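Teaching Malix to move fruit: your questions, my answers

Last updated February 7, 2024

I get a lot of email about Malix, my little project on teaching a robot arm household chores by demonstration, and most of the messages ask the same things. So I finally sat down and typed it all up (with coffee). If yours isn't on the list, write to me anyway!

Do you program the movements?

Nope. I drive the arm through the task myself, the recording software saves what the arm did along with what the cameras saw, and later a model trains on all of it. The fruit task is my favorite to teach. Pick up a banana from the coffee table, put it on the tray with the rest, done. Sounds like nothing, and my first 8 tries were so clumsy I deleted every one of them.

What does the robot get to look at?

Two views, one from the wrist and one from the side. The wrist view is the one people find weird, because it moves with the hand and you can lose sight of everything except a bit of table. I drive from the side view until I'm close and then switch over for the last stretch.
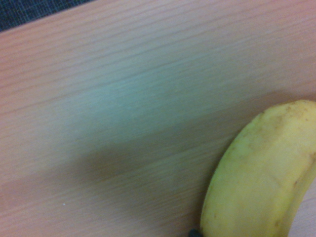

Wrist view, with the banana at lower right.

Do I have to start with the fruit in the same place every time?

Please don't! If the banana always starts in one spot the model learns the spot. I slide it, turn it, swap it for another one, and I change where the tray goes too. I also open and close the blinds between batches so the light isn't always the same.

By hand or by remote, which is better?

I've done both and I go back and forth on it. Guiding the arm by hand feels great, you just grab it and go, and for a friend who has never tried this it's the quickest way to get the idea. But your own arms end up in the side view, and I get tired fast. With the remote I'm slower for the first hour and then much steadier. Branislav Procházka, who wrote the first version of the Kileo recorder I use, is firmly on team hand-guiding and we've argued about it since August.

How many demonstrations do I need?

For a single piece of fruit and a single tray I'd record 200 and see what you get. I have 500 for the full version with several kinds of fruit, and I'd like to reach 1,000 before I touch the training settings again. Quality matters a lot here. Toss the ones where you hesitated for ages over the table.

Where should the gripper hold a banana?

I aim for the stem end. It's firm, it fits between the fingers, and you don't squash the part you're planning to eat. Come down slowly, close, wait a beat, then lift. That little wait helps when you go to trim the recordings later. 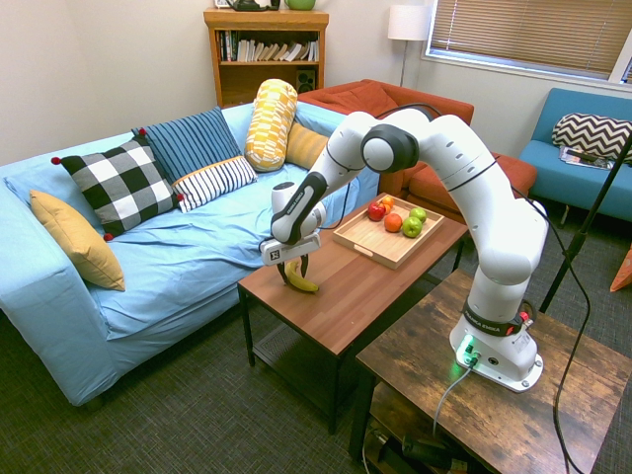
Fingers on the stem end, tray alongside.

Do you keep the failed ones?

Some! If I miss and then recover smoothly, it stays in, since I want the model to see recoveries. If I drop something on the carpet, it goes.

Does it have to be a living room?

Any room works. I like a furnished one because that's where I want the robot to be useful someday, cushions and all. Just keep your cables clear of the path of the arm and keep the stop button where you can reach it.

Can I have your recordings?

Not yet, I'm still sorting out the file names. The fruit set will go up first, and the cup set after that.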